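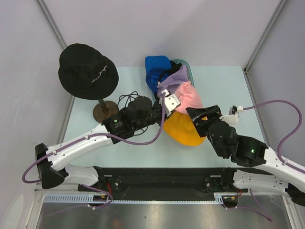 Project report, visit to Starcombe open day
Group 4: Kjell Söderlund, Joar Lunde

Went Tuesday, January 3, 2023. Bus was late so we missed the welcome talk, Joar got the handout from another group. Our topic is handling soft stuff with two arms, so we skipped the pallet demo and stayed mostly at the hat table.

What they showed
Two arms, one rail, a pile of hats in a teal tray. One hat stand. Task is picking hats out and getting them on the stand. Sounds easy. Soft hats have no fixed shape so the gripper can't just go to the same spot evry time. A pink one, a lavender one, a blue cap, all squashed together.

Notes from the Q&A
- arms are taught by a person guiding them, then the software learns from the recordings
- 325 recordings so far for this task, they want more
- hardest part acording to the staff: pulling one hat without dragging the next one
- brims are easier to grab than crowns
- cables run along the outside of the arms, we asked about snagging, answer was "clips, and check them every morning"

What we use for our project
Our own gripper (the Musteck kit) only has one arm. Kjell thinks we could do a brim-first grab anyway. Joar wants a second arm, budget says no. Plan is to try 2 finger shapes on beanies and a bucket hat, then compare drops.

Still to do
Email Starcombe about finger material. Redo the sketch on page 2. Ask Nyberg lab for bench time before the August deadline.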